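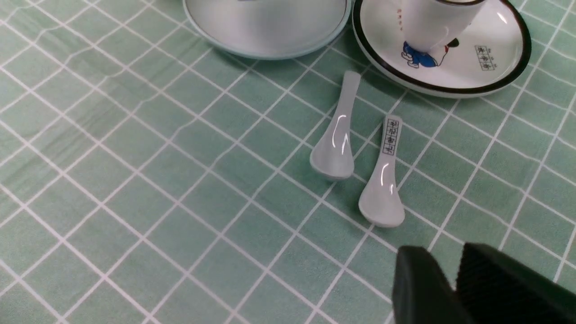

3주차 상차림 실습 노트

식탁보는 그릇보다 먼저 깐다. 구김은 손바닥으로 가운데에서 바깥쪽으로 펴고, 격자무늬 천이라면 흰 선이 휘지 않았는지 확인한다. 연한 녹색 체크 식탁보는 왼쪽에 잔주름이 남아 선이 조금 휘어 보인다. 이런 천은 줄무늬를 기준선으로 쓸 수 있다. 흰 도자기 숟가락 두 개는 나란히 비스듬하게 놓여 있는데, 실습에서는 격자선에 맞추어 다시 놓는다.

잔과 받침
잔은 받침 위에 올린 상태로 옮긴다. 검은 테를 두른 받침처럼 가장자리 색이 진한 것은 무늬 없는 그릇과 섞어 써도 된다. 글자가 인쇄된 받침은 앉는 사람 쪽에서 바로 읽히게 돌린다.

숟가락
국물용 도자기 숟가락은 손잡이 끝을 잡는다. 입이 닿는 부분은 만지지 않는다. 개인 접시와의 간격은 손가락 두 마디로 한다.

과제
2인 상차림을 10분 안에 마치고 배치도를 그려 목요일 수업에 제출한다. 배치도에는 천의 무늬 방향도 표시한다. 조 편성은 얀티 룸반토빙 강사에게 문의할 것. 실습실은 306호.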